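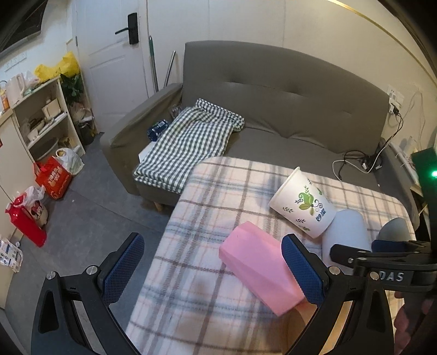 Getting Visitors Out to the Orkley Reef: A Season of Small-Boat Snorkel Trips
Shahzad Ghumman and Fahad Mirani
Tourism and Recreation Project, final report
6 December 2019

1. What we wanted to find out

Orkley has one dive shop, one working pier and a reef you can reach in less time than it takes to eat a sandwich. Even so, most people who stay in Worville never go out on the water. We wanted to know why, and what would get more of them onto a boat. (We also wanted an excuse to spend the summer near a boat, and we got one!)

2. How we did it

The shop lent us its booking records for two seasons. The first had 852 snorkel passengers and the second had 913. We left out private charters, which are written up in a separate book that we couldn't always read. In August we rode along on the morning and afternoon trips and talked with passengers on the way back in, when everyone is salty and happy to chat.

3. What we found

Price came up less than we expected. Beginners were much more worried about being stuck on a boat with certified divers and slowing them down. Once they heard that both groups leave together on the Loson, and that snorkelers get their own guide in the shallow water, most of them relaxed. The old booking page said none of this.

Families asked about mask sizes for kids again and again. Parents also wanted to know if they could stay dry and still come along - they can, and the shade on the back deck is great.

The Virk wreck was the favorite stop by a mile. It sits too deep to touch but the top deck shows up beautifully from the surface on a calm day.

4. What we tried

We rewrote the beginner page and printed around 3,000 cards for hotels in Worville. Fahad drew the reef map on the back, and guests kept asking for extra copies.

5. Next steps

The cards went out late in the season, so we can't say yet what they did for bookings. We'd love to see next year's group compare the records month by month, and add the 3 campgrounds north of town that we didn't get to.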